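Friday, February 21, 2025

Breakfast counter, Clesholm kitchen

Started with the worktop. Too much on it for the width we have, so toaster oven stays far left, two-slot toaster next to it, bread in the bamboo drawer. Striped towel lives folded on top of the oven for now - Shalini wants it moved before anyone switches the oven on.

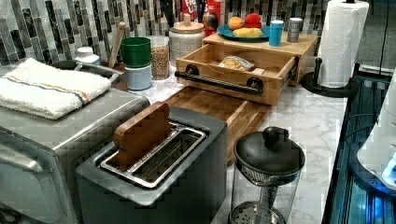 Marble wiped down with the Plenura cleaner, diluted as in January. Grout between the tiles still to do.

Towel bar next. Dark bronze finish, coppery along the rims of the collar. Measured 580 long. The Ultard sheet says 16 for the shaft and I get the same.
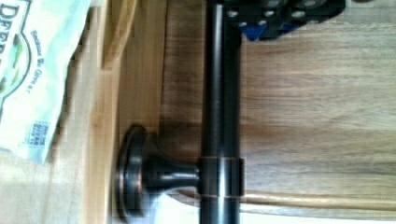

Gisela asked for the bar to be checked again once a wet towel has hung on it overnight. No tools needed, just a hand on the post.

To do:

- Empty crumb tray, both toasters
- Oil the boards (Ibarra oil, second shelf)
- New filter mesh for the French press, if the shop has one
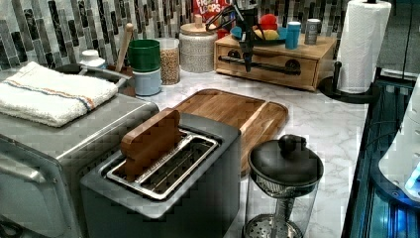

- Label the jars along the back
- Ask Shalini about a shorter lead

Tray goes in the middle, fruit on the teal plate to the right.

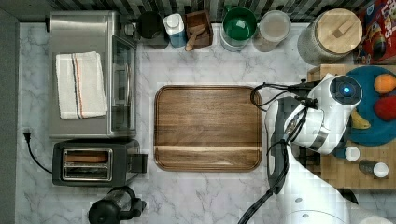 Counter from above, tray empty.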